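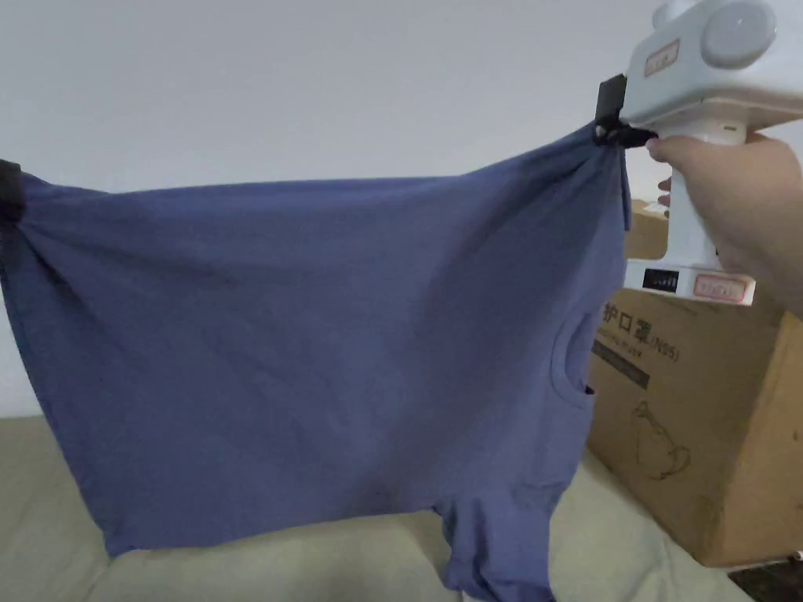

Notes for the December talk, student project track. I have twenty minutes and I want to spend most of them on whether a folding contest measures anything, so the introduction stays short. Start with the shirt. Blue, held sideways, the collar out toward the right, a jaw on one corner and a clip on the other, and folds running down from both. Ask the room how many ways there are to hold a shirt wrong, then point out that this is already one of the better holds, with a broad panel in the middle that you can read. A student has a hand around the handle and a finger near the trigger. Let them look at that for a few seconds before going on.

Say who we are. I advise the robotics club. Guilan Bai leads the student team and did the scoring sheets, and the good numbers in this talk are hers. The team entered the Meron folding challenge in the spring. We came in with 165 demonstrations we were willing to show people, and we threw out a lot more than that.

(Don't tell the bus story. It takes four minutes and has no point.)

What the challenge asks: fold a T-shirt from a random start. The entry is scored on final shape, corner error, and time. Teams collect their own demonstrations by hand, train on them, and submit a policy. The pitch is that anybody with a pair of grippers and a free afternoon can make useful data. I believed about half of that going in. I now believe less.

First complaint, the score. Corner error is measured from a single overhead photo at the end. A shirt with one sleeve balled up inside it can score very well, and one of ours did. Guilan refolded it by hand afterward, properly, and got a worse score than the bad one. Pause here. If someone laughs, good, but it isn't a joke, it's the main metric.

Second complaint, quantity. The winning team, Gralton, reported 3,000 demonstrations. That number went on every slide that day. I asked how many different shirts and was told they'd get back to me. I would take 80 demonstrations over ten kinds of shirt before I took 3,000 on one, and I can't prove that, because we didn't have ten kinds of shirt either. Say that part out loud. People will ask anyway.

Move on to the workspace.

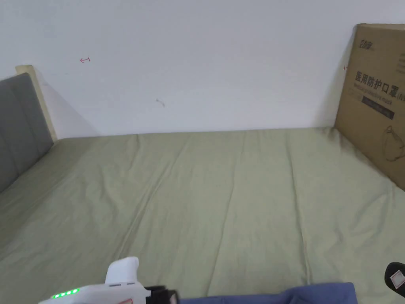

Setup for the folding runs: green fitted sheet, blue fabric at the near edge, lights on at the left gripper.

Points to make with this one up:

The students like a bed as a work surface and I have gone back and forth on it. It gives. Press down at the edge of a hem and the surface goes with you, and the policy learns to press harder. Then you put it on a lab table and it shoves the shirt across. We lost most of a week to that.

Color. Blue on muted green was easy for our segmentation code. Too easy, I think. We ran the same trained policy on a green shirt and it stalled with the grippers open. The Stoica segmentation package was supposed to help and I saw no difference. The students say there was some. They have the logs and I have not been persuaded by the logs.

Creases. Look at the sheet. It's pulled fairly flat and there are still long shallow lines running back toward the wall. Our edge detector called lines like those fabric edges more often than I would like. You can iron the sheet, you can train through it, or you can do what most entries do, which is say nothing.

Slow down here. Drink some water.

Third complaint, and the one I care about most. The demonstrations are made by students who already know how to fold. They fix small mistakes without noticing. Ask one of them to write down what they did and they'll give you four steps. Watch the recording and there are a dozen little regrasps in between. The policy copies the regrasps without any idea what they were for, so it regrasps when nothing is wrong. Tunetex ran a workshop on this and handed out a labeling guide. The guide says to cut the regrasps. We tried it both ways. With them cut, the policy was faster and dropped more shirts.

I don't have a fix for this. Resist the urge to suggest one in the Q and A.
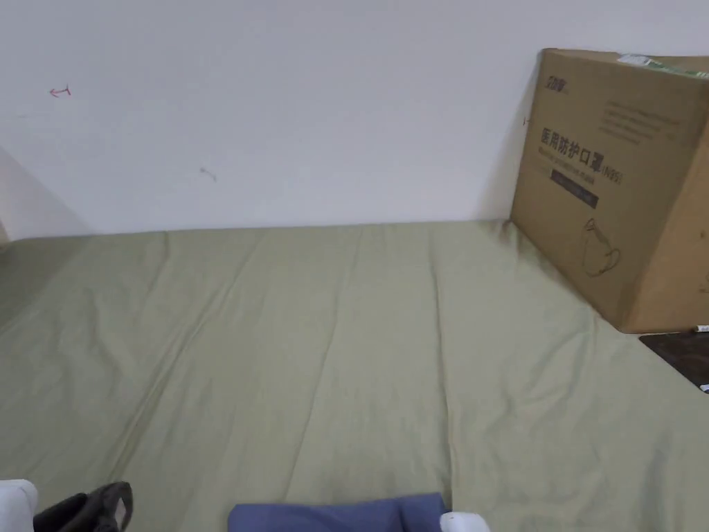

Generalization is where I expect the argument, so get to it with at least five minutes left. The team's claim was that the policy didn't care about background. I asked how they knew. Look at what stays put behind the work: a plain wall with a small red mark shaped like a curved arrow, a faint smudge lower down, and a big cardboard box for N95 masks on the right with the boldest lettering in view. Those are excellent landmarks. If I were a lazy network I would find my position from the box and never learn a thing about cloth. The part we are supposed to be learning from is that piece of dark blue fabric down between the two white gripper parts, and you only see its top edge.

So we ran a test. Same shirt, same bed, box moved to the other side. Guilan scored 289 attempts across the two layouts without being told what result I expected. Show her chart, not mine. The drop was bigger than the students wanted and smaller than I had bet. I owe the team lunch.

Things I'd ask of the challenge organizers, if there's time:
Score the final shape from more than one view.
Require a count of distinct garments next to the count of demonstrations.
Make everybody run once in a room they have never seen.

On whether it was worth it for the students. I get asked this every time and I give a grumpy answer, so try to be fair. They learned to distrust a score. They learned that collecting is dull and that dull work gets sloppy late in the afternoon, which shows in the recordings after 4 p.m. Two of them now want to work on cloth for real, against my advice.

If the projector fails, skip the chart and read the three requests.

Questions I should be ready for: why not simulation, why T-shirts, will we enter again. Short answers. Cloth sims still fold too politely. Because the rules said so. Ask Guilan.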